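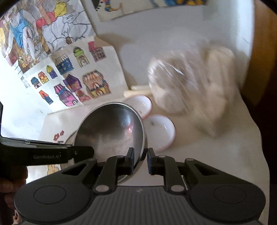

The letter from Hendach came on 30th January, and Anjani Santoso read it standing up. Her uncle's house had been sold. She had 16 days to collect anything she wanted from it.

She took the early bus. It was 2 hours to Ustard and then a long walk uphill, past the closed mill and the Peto store, where a boy was scraping ice off the step.

The key still stuck. Inside, the clocks had stopped at different times. She went through the desk first and found receipts, a broken watch, and a notebook from November with one line in it: Owe El Sherbiny 607.

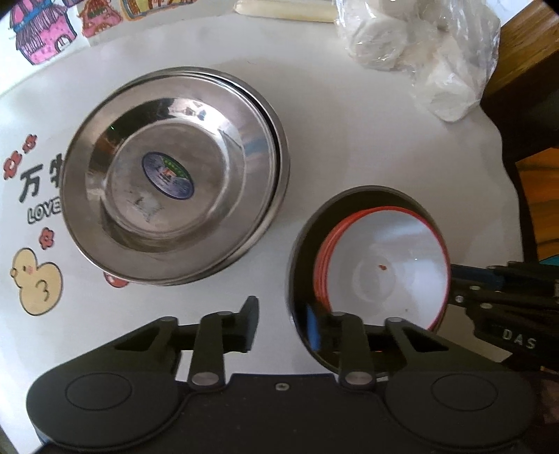

She didn't know if that meant dollars or something else. Her uncle had never owed anyone, or so he said.

El Sherbiny lived two doors down. He looked at the page for a while and handed it back.

"Chess," he said. "Games. He was keeping score."

"Did he ever win?"

"Sometimes - when I was tired."

He asked if she played. She said a little, and he went to find the board.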